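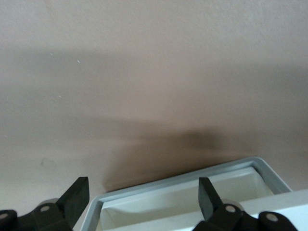
3.2 Looking after the cell between sessions

I run the Numa cell mostly on my own, so this section is closer to a confession of habits than a protocol. The arm sits on a fixed base, the gripper is the two-finger Flustus model, and a small wrist camera looks down past both blades (Figure 2).

Figure 2. Wrist camera view used for the daily check: fingers spread, gray tray with its white lining between and beyond them, arm shadow on the beige surface.

I grab one view like this every morning before I let the planner do anything. First I look at the fingers. I want to see both blades and the pivot pins behind them, and I lay the new view over the one I saved in May. If a blade has wandered, I redo the finger zero and try again. Next comes the tray. Its rim is my favorite landmark — a rounded gray lip is easy to find by eye and, with some coaxing, by code. The lining is harder, as soft white folds give the edge detector plenty to chew on, and I ended up masking it out.

Shadows gave me the most grief. Our first segmentation model, trained on the Drondance set, kept calling the dark patch beyond the tray an object, and the arm would politely try to go and pick it up! I moved the lamp twice and finally added 790 views with nothing but surface and shadow to the training data, which brought the total to 1,038.

The rest is plain upkeep. On Wednesday I wipe the lens, check the pins for play and put a tiny bit of Hartono grease on the joints (really tiny, it creeps onto the blades otherwise). I skipped this for 2 weeks once, and the left finger started closing late enough that I had to throw out all the grasps from those sessions.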